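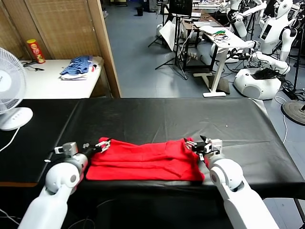
Two grippers and a red shirt

In December I wrote that I would compare the two grippers properly when the arms were mounted again, and several readers wrote to me asking where this comparison is. I am sorry for the delay. The arms came back from Drondgate with a new elbow cover and an old firmware, and I lost many evenings before both of them moved in the same way.

The question is simple to say. We have a pair of arms and we want them to fold clothes on a table. For the ends of the arms we can choose between the Pustari gripper, which we bought, and the Seo gripper, which we have on loan and must give back. I wanted to know which one I should fight for when the loan is over.

I should say first what I did not test. I did not test heavy clothes, I did not test jeans, and I did not test anything with buttons. Most of my trials were with one red garment, folded again and again until I was dreaming about it. A single garment is a poor sample, I know this. But when I changed the clothes in every trial, I could not understand if the gripper was bad or the sweater was difficult. So I kept one garment and I changed the other things.

The task was always the same. The garment lies on the table, the two arms take it by the edge or by the corners, they lift, they bring the cloth over, they let it go and they press it down a little. I drove the arms by hand from the leader arms, no learned policy. I think people jump too fast to the policy. If I cannot fold the shirt myself through the gripper, with my own eyes and my own patience, I don't see how a network can learn it from me.

In total I made 132 folds over three weeks, divided equally between the two grippers. I changed the gripper every evening, so that I was not good with one and tired with the other. My colleague Ekene Lawal made part of the folds too. He has steadier hands than me and he did not care which gripper would win, while I must admit that I had a favorite before I began.

My favorite was the Pustari. It closes with a good force, the screws are standard, and the fingers come off without removing the whole wrist. If you have ever changed a finger at eleven in the evening, you know how much this is worth. The Seo has a nicer shape, but one of its screws is hidden behind the camera bracket, and each time I took off the bracket I had to calibrate the wrist camera again. I have sent a message to the manufacturer about this screw. They answered politely.

Now the cloth. Picking up one edge of a folded garment is the hardest moment, and it is the moment where the grippers differ the most. When the fabric lies flat, the fingers have nothing to hold. You must come down until the tips touch the table, push a little sideways so the fabric makes a small wave, and close on the wave. With the Pustari the wave was often too big, and I took two layers or three layers when I wanted only the top one. Then the fold opens from the inside and you must begin again.
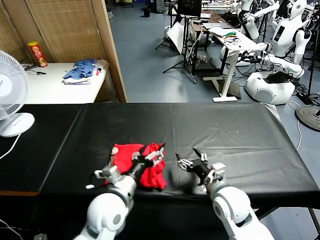 With the Seo I could make a smaller wave. Its tips are more narrow and they give a little when they touch the table, so I was not afraid to press. I took the correct number of layers much more often. I did not expect this difference to be so clear, and after the first evening I thought I was only lucky, but Ekene had the same result and he didn't know mine yet.

The fear of pressing is an important thing which I never see in a data sheet. A stiff finger on a stiff arm on a stiff table means that one careless centimeter makes an error stop, and then you wait for the controller to come back. On the Pustari evenings I became careful and slow. I approached the table from too high, I missed the fabric, I approached again. This does not look like a fault of the gripper when you read the notes later. In my notes it says "operator slow." But the operator was slow with one gripper only.

For holding, the result turns around. Once the cloth was inside the fingers, the Pustari almost never lost it. The Seo lost it when the two arms pulled against each other, for example when I wanted to stretch the garment to take away the wrinkles before the last fold. The fabric slid out slowly, always on the right side, and at first I blamed the gripper on the right. I exchanged left and right. It still slid on the right side. It was me, I pull harder with my right hand. I am writing this down so other people will check their own hands before they write an angry email, as I almost did.

Some words about the table, because two people asked me. The black cover is there so the cameras can separate the cloth from the background. It works well for this purpose. But it is shiny, and from some angles the light of the ceiling comes back from it and makes a bright area which the depth camera does not like at all. It also makes small wrinkles of its own. Several times I tried to take an edge and I pinched the cover together with the cloth, and the whole thing came up like a tent. I now want a matte cover, fixed under tension. If you know a material which is matte, black and not slippery, please write to me. Felt is too sticky, I tried it, the cotton hangs on it like a burr.

I also want to speak about the view. I did half of the evenings looking only through the head camera and the other half with the wrist cameras added. I had the opinion that wrist cameras are necessary. For the approach they are very good, you can see the tip and the edge of the fabric together. But at the moment of closing, the wrist view is full of one color and tells you nothing, and I noticed that I always went back to the head view to decide if I had one layer or two. The head camera sees the shape of the whole garment, and when the wrong layer comes up, the shape changes in a way that you learn to recognize quickly. So my advice is to keep both, but if your budget allows one good camera and one cheap one, put the good one on the head.

The controller was the other big item. We used the Pliltari controller with both grippers, and in the beginning there was a delay of about 200 milliseconds between my hand and the finger. For the arm itself you can live with this. For the finger you can't. I closed, nothing happened, I closed more, and then both commands arrived and the fingers went shut completely with the wave of fabric escaping in front of them. I was ready to write a very bad review. Then Ekene found that the gripper commands were put in the same queue as the camera settings, and each time the exposure was adjusted, the fingers had to wait. He gave the gripper its own queue and the delay went down so much that I stopped feeling it.

I threw away all the folds made before this correction. It hurt, there were many, and they are not included in my number. If you read another comparison of grippers for teleoperation, please look if the author measured the delay separately. A gripper with a slow connection looks like a clumsy gripper.

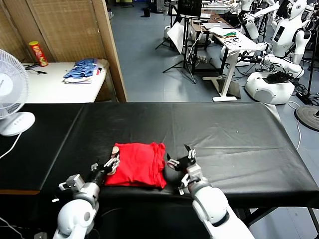 There is one more motion that I did not plan to test and then found very useful. After the fold, the garment is usually not straight. One side is a little outside, or a corner is looking up. A person puts both hands on the left and right and pushes softly to the center. I tried the same with the arms, one side at a time, with the fingers open or half open and touching the side of the fold without pinching anything. Both grippers can do it. The Pustari is a bit better, as its fingers are wider and do not dig into the layers. With the Seo I sometimes made a dent in the side that I was trying to make straight, so I had to turn the wrist and use the flat side of the fingers, and the wrist does not always have enough rotation left for this.

So the motion where the fingers do not grip at all was a point for the gripper with the stronger grip. I found this a little funny.

If I put everything together, the Seo gave me more good folds, and the difference came nearly completely from the first pick. The Pustari was better in stretching and in making straight, it was easier to maintain, and it never needed a new calibration of the camera. For a group that folds only thin clothes, I would take the Seo and learn to live with the hidden screw. For towels I suppose the Pustari is enough, but I say "suppose," I have not folded one towel yet.

What I will try next is more modest than buying anything. I want to make a narrow and slightly soft tip for the Pustari and keep its body and its motor. We have the drawings of the finger, and the printer is free in the mornings. The difficulty is the material. The first tip that I printed was soft enough to touch the table without fear, but it bent sideways under the load, and then I had the pick of the Seo and also the slipping of the Seo, only stronger. The second tip has a metal strip inside and is still waiting on my desk.

I also promised the raw notes. They are partly in my own language and partly in English, and my handwriting on the later evenings is not good. I will type them and put them under this post when they are readable. In the meantime, if you want the table of picks by number of layers, write to me and I will send you the file as it is, with the mistakes.

One correction to my older post about the arms: I wrote there that the payload at full reach was not sufficient for a wet towel. I had forgotten to enter the weight of the gripper in the controller settings, so the arm was carrying it as a surprise. Ekene noticed this also. With the right weight entered, the error stop does not come so early, and I will repeat that test before I say anything more about it.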